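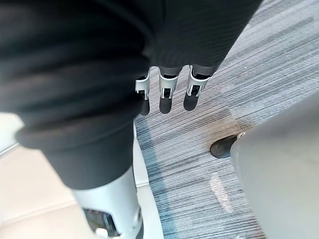 Why not budget for the arm first and worry about the hand later, asked one reader after our last issue, seeing as the arm is where all the money goes? I've had that question rattling around in my head ever since, mostly because it's precisely how I did the first Dretmont budget, and I'm still fixing the spreadsheet.

So, equipment planning! I know, I know. It's not the bit people sign up to this newsletter for, but the orders for next year's Dretmont gear have to be in by October and I've been living in quotes for weeks, so you're all coming with me.

The arm was easy to price. You ring up, you say how far it has to reach and how much it has to lift, and a number comes back. The hand is where I came unstuck. I'd put it down as a single line, "hand", with a single price next to it, as if it were a kettle. But look at how many joints there are in just the fingers, and the pale shells going over the dark links, and those rounded dark tips that do all the touching. Every one of those is something you might have to replace one day, and I hadn't allowed a cent for any of it.

The tips are what I'd tell you to ask about before anything else. Sovau quoted us $728 for a full replacement set, which made me sit down for a minute, and then De Luca came back a bit lower but with freight on top (roughly $500 to get a box out to Nakdale, and it's not a big box). Once I'd added it all up the cheaper one was the dearer one. I now ask for the delivered price in the very first email and I don't compare anything until I have it.

Then there's waiting time. Both suppliers were lovely about it, but spares can take three months, and if you've only got the one hand that's three months of a very nice arm holding nothing. I've put a second set of tips into the opening order for that reason, plus cable covers, plus the funny little screws that aren't the same as any screws in our drawer. My feeling is that anything small enough to lose should be bought twice.

A few other things I've moved around in the budget:

Training time has its own line now. Last time I tucked it in with "setup" and setup ate it.

The floor is in there too. We work over carpet, and I'd never once thought of a floor as part of a robot budget – but if you want mats, or a bench shifted, or a power point put somewhere sensible, that's a tradie and a callout fee. Get the quote while you're getting the others.

Software renewal goes under running costs. I had it under purchase, so year one looked terrible and year two looked like a bargain, and neither was true.

Warranty I'm still going back and forth on. The extended one from Sovau covers the hand but leaves out the fingertips (of course it does), and the De Luca one covers the tips if you post the whole hand back to them, and then we're back to the freight. At the moment I'm leaning towards no extended cover and a decent repairs kitty. If anyone has gone the other way and been glad of it, please tell me before October, not after!

I also looked at leasing. For the arm it stacks up pretty well if you think you'll want a different one in a couple of years. For the hand I couldn't make it work, mainly because the agreement I was sent counted ordinary wear as damage, and wear is most of what we do to it. Read that clause slowly, with a cup of tea.

The blank version of my spreadsheet is at the Nakdale front desk if you'd like a copy. The colours on the second tab don't mean anything, I was just cheering myself up.

Newsletter > Robotics > Planning and Buying > Budgeting for the Hand

Comments (3)

We did the arm first as well and spent the whole second year begging for parts money. Wish I'd read this then.

Does the Sovau price include GST? Ours didn't and it wasn't obvious until the invoice.

Reply from the editor: It does, but I had to ask. Good one, I'll add a column for it.

On the warranty, we took the extended cover and used it once, for a thumb joint. It paid for itself, but only just, and the paperwork was a chore.

Last updated: May 25, 2024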